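홈 강의 자료실 과제 공지 문의
분류: 로봇 조작 실습 > 고장 사례

고장 사례 강의 노트: 왼손이 오른손이 된 날

지난 시간에 그리퍼 보정을 끝내고 다들 표정이 밝았는데, 이번 시간은 보정이 완벽한데도 로봇이 옷걸이대를 들이받은 이야기다. 사례 이름은 Drestska 의류 정리 셀. 손에 들고 쓰는 그리퍼로 사람의 시연을 모으고, 그 자료로 양팔 로봇에게 옷 집기를 가르친 프로젝트다. 사고 보고서는 Harish Bisht가 썼고, 이후의 자료 재검수는 Girish Bansal이 맡았다. 보고서 본문은 짧고 부록은 길다. 시험에 나오는 쪽은 부록이다.

읽기 전에 용어를 맞춰 두자. 이 노트에서 '장치'는 손에 들고 쓰는 그리퍼, '팔'은 로봇에 달린 것, '스트림'은 장치 하나에서 나온 영상과 손가락 벌림 값과 자세 추정값의 묶음이다. '에피소드'는 시연 하나. 양손 시연이면 에피소드 하나에 스트림이 왼쪽과 오른쪽으로 하나씩 들어간다. 이 '왼쪽과 오른쪽'이라는 말에 밑줄을 그어 두기 바란다. 사고의 거의 전부가 거기 있다.

무슨 일이 있었나

3월의 시연회 전날 오후 4시쯤, Drestska 셀은 탁자에 놓인 검은 후드 티를 집는 시험을 하고 있었다. 앞의 시험은 모두 무난했다. 그러다 오른팔이 옷의 오른쪽 가장자리로 가다가 중간에서 멈칫하더니, 방향을 틀어 왼쪽 가장자리로 향했다. 왼팔은 같은 순간 오른쪽으로 향했다. 두 팔은 작업 영역 한가운데에서 만났다.

충돌 감시가 걸린 것은 접촉 뒤였고, 왼팔은 정지했다. 오른팔은 정지하지 않았다. 오른팔의 접촉력이 임계값보다 낮게 측정되었고, 제어기는 자신이 옷감을 밀고 있다고 판단했다. 옷감은 원래 밀리는 물건이니 제어기로서는 나름 합리적인 생각이었다. 오른팔은 왼팔을 옷감처럼 밀며 7초를 더 움직였고, 옆에 서 있던 옷걸이대가 넘어갔다. 작업자가 비상정지를 눌렀다. 다친 사람은 없다. 보고서에는 "인적 피해 없음, 셔츠 피해 있음"이라고 적혀 있다.

현장의 첫 진단은 '보정 불량'이었다. 원인을 모를 때 쓰는 전통적인 표현이다. 그래서 보정을 다시 했고, 결과가 멀쩡하게 나오자 다시 했고, 그래도 멀쩡하게 나오자 담당자들은 보정 소프트웨어를 의심하기 시작했다. 이렇게 저녁이 다 갔다. 로그를 연 것은 그다음이다.

정지 순간의 로그에는 특이한 점이 하나 있었다. 정책이 내놓은 행동 후보들이 두 무리로 갈라져 있었다. 한 무리는 오른팔이 오른쪽을 맡는 평범한 계획이고, 다른 무리는 좌우를 통째로 바꾼 계획이다. 대부분의 상황에서는 첫 무리가 압도적으로 우세했는데, 옷이 탁자 가운데에 대칭으로 놓이면 두 무리의 무게가 비슷해졌다. 시험용 후드 티는 시연회를 앞두고 특별히 정성스럽게, 자로 잰 듯 한가운데에 놓여 있었다.

시연 수집이라는 작업

고장의 뿌리를 보려면 자료가 만들어지는 자리로 내려가야 한다. 양손 시연을 모을 때 사람은 장치를 한 손에 하나씩 든다. 옷 위로 가져가서, 손가락 사이에 천을 물리고, 옮기고, 놓는다. 카메라는 장치에 붙어 있으므로 영상에는 언제나 장치 자신의 몸통과 손가락이 아래쪽을 차지한다. 로봇 팔에 같은 손가락과 같은 카메라를 달면 사람이 본 것과 로봇이 보는 것이 비슷해진다는 계산이다.

이 계산은 잘 맞는다. 너무 잘 맞아서 문제가 생긴다. 왼쪽 장치와 오른쪽 장치도 서로 비슷해 보이기 때문이다. 몸통과 손가락이 좌우 대칭에 가까우면, 영상 한 장만 받은 사람은 그것이 어느 손의 시점인지 쉽게 말하지 못한다. 학습 코드도 말하지 못하는데, 학습 코드는 애초에 질문을 받지 않는다. 폴더 이름을 믿을 뿐이다.
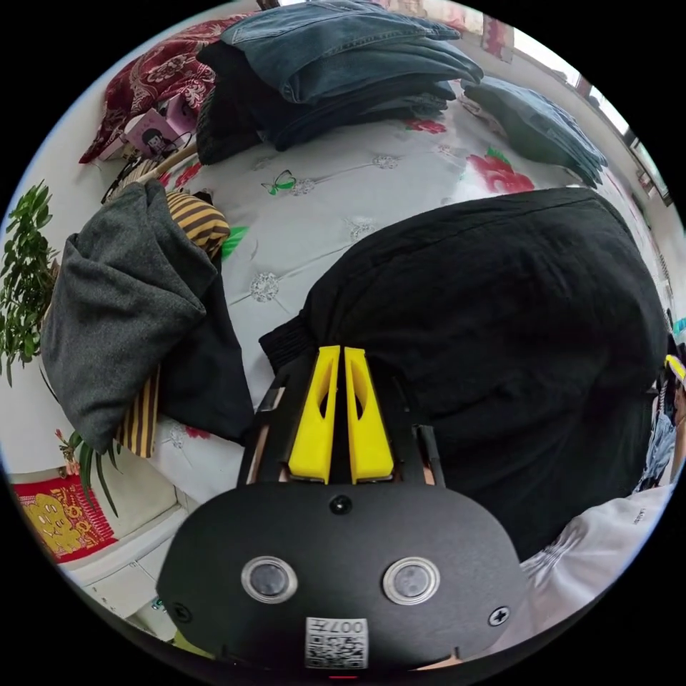 장치의 좌우 표시가 틀리면 학습 중에 경고가 뜨는가?

기본 설정에서는 아무 경고도 뜨지 않는다. 손실값은 조금 느리게 내려갈 수 있지만, 형식이 맞고 값이 범위 안에 있으면 학습은 끝까지 진행된다.

좌우가 바뀐 경로

Drestska의 저장 규칙은 이랬다. 수집 컴퓨터에 먼저 연결된 장치가 왼쪽, 나중에 연결된 장치가 오른쪽. 장치에는 일련번호도 있고 스티커도 있었지만, 저장 프로그램은 연결 순서를 썼다. 처음 프로그램을 짤 때는 장치를 책상에 고정해 두었고 케이블도 고정되어 있었다. 연결 순서가 곧 위치였고, 아무 문제가 없었다.

그 뒤 수집 장소가 늘었다. Ahmadpour 별관에서 수집을 시작하면서 컴퓨터는 휴대용으로 바뀌었고, 케이블은 매번 새로 꽂았다. 수집 안내서에는 "반드시 왼쪽 장치부터 연결할 것"이라는 문장이 추가되었다. 굵은 글씨였다고 한다. 굵은 글씨로 막을 수 있는 고장의 목록은 이 강의에서 따로 다루지 않는데, 분량이 나오지 않는다.

안내서대로 왼쪽을 먼저 꽂아도 결과가 뒤집히는 경우가 있었다. 수집 도중 왼쪽 케이블이 잠깐 빠졌다 붙으면, 프로그램은 남아 있던 오른쪽 장치를 '먼저 연결된 장치'로 승격시켰다. 화면에는 두 장치 모두 초록불이 켜졌다. 초록불의 의미는 '연결됨'이었는데, 보는 사람은 모두 '정상'으로 읽었다. 이런 상태로 수집한 분량이 전체 552개 에피소드 가운데 55개였다. 열에 하나꼴이다.

열에 하나라는 비율은 고약하다. 절반이 뒤집혔다면 로봇은 첫날부터 엉망이었을 것이고 누군가 그날 자료를 열어 봤을 것이다. 하나둘만 뒤집혔다면 잡음에 묻혀 사라졌을 것이다. 열에 하나는 평소에는 숨어 있다가 조건이 맞으면 나온다. 옷이 한쪽으로 치우쳐 있으면 다수의 계획이 이기고, 대칭이면 소수의 계획에도 기회가 온다. 그리고 시연회 준비라는 행위는 대체로 모든 것을 대칭으로 놓는 일이다. 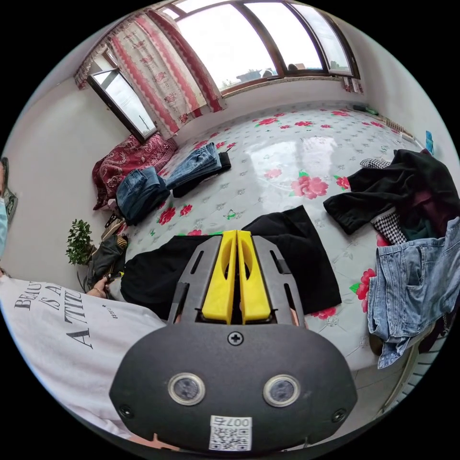 표시와 식별은 다른 문제다. 표시는 사람이 읽으라고 붙이는 것이고, 식별은 프로그램이 그 값을 실제로 사용해야 성립한다. Drestska의 장치에는 표시가 있었으나 식별이 없었다. 사진 속 장치의 흰 스티커에는 QR 코드와 함께 "007右"라고 인쇄되어 있다. 번호와 손의 구분이 한 줄에 들어 있고 카메라 시야 아래쪽에 걸리므로, 사람이든 스크립트든 영상 첫머리를 읽어 폴더 이름과 대조할 수 있다. 물론 읽는 쪽이 있어야 한다. Bisht의 보고서에는 스티커 제작에 들인 시간이 꽤 자세하게 나오고, 스티커를 읽는 코드에 들인 시간은 '해당 없음'으로 나온다.

덧붙이자면 스티커도 만능은 아니다. 스티커는 떨어지고, 번지고, 예비 장치로 옮겨 붙는다. 손가락 모듈만 교체했는데 몸통 스티커를 보고 손가락까지 같은 이력이라고 믿는 일도 흔하다. 그러니 스티커의 값과 장치 내부의 일련번호를 함께 저장하고, 둘이 어긋나면 수집 시작 단추를 잠그는 편이 낫다. 잠긴 단추는 굵은 글씨보다 설득력이 있다.

옷감이라서 더 늦게 들킨 이유

상자를 집는 작업이었다면 이 고장은 더 일찍 드러났을 공산이 크다. 상자는 엉뚱하게 밀면 엉뚱하게 움직인다. 옷감은 관대하다. 조금 빗나간 손가락도 어딘가의 주름을 물고 올라오고, 올라온 천은 대체로 그럴듯한 모양으로 늘어진다. 성공 판정 기준이 '천이 탁자에서 떨어졌는가'였으니, 소매를 잡든 밑단을 잡든 성공으로 기록되었다. 주간 보고의 성공률 그래프는 훌륭했다. 훌륭한 그래프의 축에 무엇이 적혀 있는지는 각자 확인하는 습관을 들이자.

검은 옷은 여기에 어려움을 하나 더 얹는다. 어두운 천은 주름의 명암이 약해서 가장자리와 접힌 선이 영상에서 잘 구분되지 않는다. 뒤집힌 에피소드를 사람이 눈으로 골라낼 때도 검은 옷에서 가장 많이 틀렸다고 Bansal은 적었다. 무늬 있는 침구나 다른 옷이 배경에 있으면 그것을 기준으로 방향을 잡을 수 있어 오히려 편하다. 배경이 지저분하다고 자료를 버리자는 의견이 재검수 회의에서 나왔는데, 그 지저분함 덕분에 좌우를 복원한 에피소드가 여럿이었다.

두 번째 고장: 충돌 감시

지금까지는 계획이 왜 잘못되었는지를 이야기했다. 안전 담당의 관심은 다른 데 있다. 계획은 언제든 잘못될 수 있으니, 잘못된 계획을 실행하는 팔이 왜 제때 서지 않았는가?

셀의 힘 제한은 Pernitetti라고 부르던 사내 제어 모듈이 맡고 있었다. 이 모듈에는 '천 모드'가 있었다. 천을 당길 때 생기는 들쭉날쭉한 저항 때문에 팔이 자꾸 서자, 현장에서 접촉 판정을 느슨하게 만든 설정이다. 천 모드에서는 힘이 임계값을 넘은 상태가 3초 이어져야 정지한다. 순간적으로 임계값 아래로 내려가면 계수기는 처음부터 다시 센다. 오른팔은 왼팔을 밀다가 미끄러지고, 다시 밀다가 미끄러졌다. 미끄러질 때마다 계수기는 새 마음으로 출발했다.

왼팔이 먼저 선 까닭도 같은 데 있다. 밀리는 쪽은 힘이 꾸준히 걸렸다. 그래서 셀의 기록만 보면 왼팔이 사고를 냈고 오른팔은 끝까지 정상이다. 실제로 첫날 밤에 떼어 내 점검한 것은 왼팔이었다.

여기서 짚을 점을 정리해 둔다.

천 모드는 정상적인 이유로 생겼다. 팔이 자꾸 서면 일을 못 한다. 다만 한 팔이 서면 다른 팔도 서게 하는 연동이 천 모드에서 함께 꺼진다는 사실은 설정 화면 어디에도 없었다. 연동은 같은 접촉 사건을 구독하고 있었고, 천 모드는 그 사건의 발행을 보류했다. 왼팔의 정지는 별도의 하드웨어 제한에서 나온 것이라 연동을 건드리지 않았다.

비상정지 단추는 제대로 동작했다. 단추까지의 거리가 문제였다. 작업자는 옷을 다시 놓기 좋은 자리에 서 있었고, 단추는 전선을 깔기 좋은 자리에 있었다.

작업자가 사고 직전 탁자에서 손을 뺀 것은 절차 덕이 아니었다. 후드 티가 비뚤어졌는지 한 걸음 물러서서 보려던 참이었다. 보고서의 위험 평가 항목은 이 문장 때문에 '경미'에서 '중대'로 올라갔다. 결과가 경미해도 경미한 이유가 우연이면 등급은 올라간다. 과제 보고서에서도 이 원칙대로 쓸 것.

손 장치 쪽의 안전

로봇 팔 이야기를 하면 학생들은 자세를 고쳐 앉는데, 손에 드는 장치 이야기를 하면 다시 등을 기댄다. 모터 없는 장치라도 손가락 사이는 끼임 지점이고, 카메라와 케이블이 붙은 물건은 떨어뜨리면 발등으로 간다. 이번 사례에서 손 장치 때문에 난 부상은 없다. 그래도 실습실에서는 다음을 지킨다.

장치 손가락 사이에 맨손가락을 넣어 벌림 상태를 시험하지 않는다. 벌림 값은 화면에 나온다.

케이블을 손목에 감지 않는다. 케이블이 빠지면 좌우가 바뀔까 봐 감는 사람이 생길 텐데, 좌우 문제는 아래의 검사로 막는다.

집에 가까운 환경에서 수집할 때는 발밑부터 본다. 양손이 장치에 묶인 사람은 화분이나 의자를 피하는 솜씨가 평소보다 떨어진다.

수집 중에 장치를 바닥이나 침대에 내려놓았다면 그 에피소드는 거기서 끊는다. 다시 들 때 좌우 손이 바뀌는 일이 있다. 이것은 케이블과 무관하게 사람이 일으키는 뒤바뀜이고, 일련번호를 아무리 잘 저장해도 잡히지 않는다. 오른쪽 장치가 왼손에 들려 있을 뿐, 장치 입장에서는 모든 것이 정상이다.

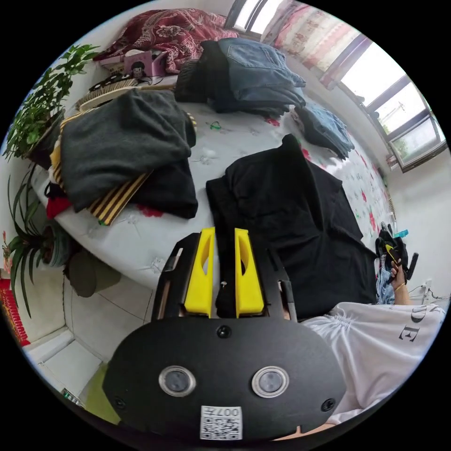

그림 3. 침대에 놓인 검은 옷에 노란 손가락 끝을 댄 손 장치.

재검수에서 한 일

Bansal의 재검수는 화려하지 않다. 먼저 연결 기록에서 수집 도중 연결이 끊긴 흔적을 찾았다. 다음으로 각 스트림의 첫 화면에서 스티커를 읽어 폴더의 좌우와 비교했다. 스티커가 가려졌거나 흐린 경우에는 궤적을 그려 두 손의 상대 위치를 보았다. 그래도 판단이 안 서면 버렸다. 버린 자료에 대해 수집 담당자와 긴 대화가 있었다고만 적혀 있다.

궤적 비교에는 함정이 있다. '왼손 궤적은 왼쪽에 있다'는 가정은 옷을 접을 때 깨진다. 사람은 접으면서 팔을 자주 교차한다. 에피소드 전체의 평균 위치를 쓰면 교차가 긴 정상 에피소드를 뒤집힌 것으로 판정하게 된다. 재검수 첫 판에서 바로 이 실수가 나왔고, 멀쩡한 자료 일부를 뒤집을 뻔했다. 둘째 판부터는 접근 구간, 곧 손가락이 처음 닫히기 전까지만 썼다. 그마저 모호한 것은 사람이 보았다.

또 하나의 함정은 자세 추정의 원점이다. 두 장치가 각자의 시작점을 원점으로 삼으면, 상대 위치라는 것 자체가 없다. 공통 좌표로 맞춘 뒤에야 좌우를 논할 수 있다. 원점을 맞추지 않은 그래프도 아주 그럴듯하게 나오니 조심할 것. 작년 과제 제출물에 그런 그래프가 실려 있었고, 채점자도 처음에는 속았다.

자료를 고친 뒤 정책을 다시 학습시켰고, 가운데에 놓인 옷에서 행동 후보가 둘로 갈라지는 현상은 줄었다. 사라졌다고는 쓰여 있지 않다. 대칭인 물체를 양손으로 다루는 일에는 원래 답이 여럿이고, 사람의 시연에도 그 모호함이 들어 있다. 그래서 실행 쪽에 따로 제약을 걸었다. 두 팔의 예정 경로가 정해 둔 거리보다 가까워지면 움직이기 전에 거부한다. 거부하면 셀은 그냥 선다. 시연회 손님 앞에서 로봇이 가만히 서 있는 모습은 보기 민망하지만 옷걸이대는 무사하다.

고친 것과 안 고친 것

저장 프로그램은 이제 일련번호로 좌우를 정한다. 연결 순서는 기록만 한다. 초록불은 일련번호와 스티커 값이 일치할 때만 켜진다. 에피소드를 시작할 때 사람은 오른손 장치의 손가락을 먼저 한 번 닫는다. 오른쪽 스트림의 벌림 값이 먼저 변하지 않으면 수집은 시작되지 않는다. 장치를 바꿔 든 경우까지 잡아 주지는 못하지만, 시작할 때마다 사람이 제 손을 한 번 내려다보게 하는 효과는 있다.

천 모드의 계수기는 초기화 대신 서서히 줄어들도록 바뀌었고, 양팔 연동은 천 모드와 분리되었다. 비상정지 단추는 작업자가 서는 쪽에 하나 더 달았다.

성공 판정 기준은 아직 그대로다. 보고서의 후속 조치 표에서 이 항목의 담당자 칸은 비어 있고, 상태 칸에는 '진행 중'이라고 되어 있다.

과제

배포한 기록 묶음을 열고, 연결 기록만으로 뒤집힌 것으로 의심되는 에피소드의 목록을 만든다. 그다음 스티커 판독 결과와 비교해서 어긋나는 경우를 하나 골라 원인을 한 쪽 이내로 쓴다. '사람의 실수'로 끝나는 답안은 절반만 인정한다. 그 실수를 받아 준 절차나 코드가 어디였는지까지 써야 나머지 절반이 나온다.

힘 기록 파일에서는 오른팔의 계수기가 초기화된 지점을 모두 표시하고, 바뀐 계수 방식을 적용했을 때 언제 정지했을지 계산한다. 감쇠율은 각자 정하되 근거를 밝힐 것. 옷걸이대가 넘어가기 직전에 딱 서는 감쇠율을 골라 온 사람에게는 반드시 질문하겠다.

실습조는 장치를 받을 때 스티커와 내부 일련번호를 대조하고 대여 대장에 적는다. 지난 학기 대여 대장에는 '오른쪽(아마)'이라는 기록이 남아 있다. 괄호는 쓰지 말 것.

보정을 다시 했다는 내용만으로는 원인 분석 항목의 점수가 없다.

관련 자료
손목 카메라 보정 실습 안내
벌림 값과 영상의 시간 맞추기
힘 임계값을 정하는 법과 나중에 후회하는 법
비상정지 단추 배치 점검표
고장 보고서 양식과 작성 예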